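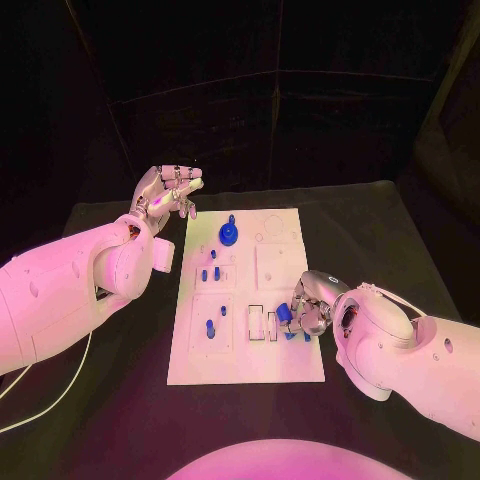
Wiping is the most common way to move equipment and supplies from an ordinary room into a cleaner one, and our project looked at how much residue a wipe leaves behind on different shapes of surface. Flat panels are easy. Anything with gaps, holes or moving joints is harder, and a lot of newer equipment has all of these. We wanted to know whether the folding method taught in our course works as well on shapes like these as it does on a plain sheet.

Background

The contamination control course at Skunska teaches a quarter-fold wipe. The wipe is folded twice, moved in one direction with overlapping strokes, and refolded to a clean face after each pass. Most of the practice in class is done on benches and carts. The instructions for the pass-through in Kang Hall use the same method for every item, with no difference between a flat tray and a tool with a hinge.

Our question was limited to residue you can see under UV light. We did not culture anything, and our results should not be read as microbial counts.

Materials

Test pieces were cut from stainless steel scrap in the college shop. We made three shapes: a flat plate, a plate with drilled holes and a milled groove, and a pair of plates joined by a pin hinge. The tracer was a fluorescent powder mixed into water in a 500 mL bottle. We used Zarnico polyester knit wipes, which come dry, and wet them with 70 percent isopropyl alcohol from a trigger sprayer. A Lomitz inspection box with a UV lamp was used for all readings.

Method

Each piece was coated with tracer using a foam brush and left to dry on a rack overnight. One of us wiped and the other scored, and we switched halfway through so that the results would not depend on one person's hand pressure. The person scoring did not watch the wiping.

A clear grid was laid over the piece inside the box. Every square that showed any glow was marked as dirty. Squares over a hole, groove or hinge were marked on a separate sheet. The hinge was opened fully for wiping and for scoring — it would not lie flat when closed, and the grid slipped.

We completed 102 test wipes. Half used the quarter-fold method exactly as taught. The other half added a second step, in which the corner of a fresh wipe was pulled into a point and run along each groove, hole or hinge line before the final flat pass.

Results

On the flat plate there was almost no difference between the two methods. Both left some 2 percent of the squares glowing, mostly along the outer edge where the fingers hold the piece.

The drilled and grooved plate was worse with the standard method. The wipe bridged over the groove and left a bright line along the bottom of it. The pointed corner removed most of that line. It did less for the holes, because the wet corner pushed tracer down into them and it came back up as a ring when the alcohol dried.

The hinged piece gave the poorest results with either method. Tracer stayed around the pin, and moving the hinge after wiping brought more of it out onto surfaces that had already been scored as clean. We noticed this partway through and then started working each hinge five times before scoring. The earlier hinge results are left out of the comparison.

In total we scored 402 squares over holes, grooves and hinges, and these made up most of the dirty squares in the whole project even though they covered a small part of the total area.

Problems

The first batch of tracer was too thick and flaked off the rack before wiping. We threw those pieces back in the wash and started over. The sprayer also did not give an even amount, so some wipes were wetter than others. A presaturated wipe would have fixed this, but the stockroom was out of them until April.

Recommendations

Items with hinges should be opened, wiped, worked back and forth, and wiped again before they go through the pass-through. Grooves should get a pointed-corner pass with a fresh wipe. For small holes we do not have a good answer. A swab is the next thing to try, or a removable cover that stays on during transfer — the pieces are still in the cabinet under the inspection box if another group wants to use them.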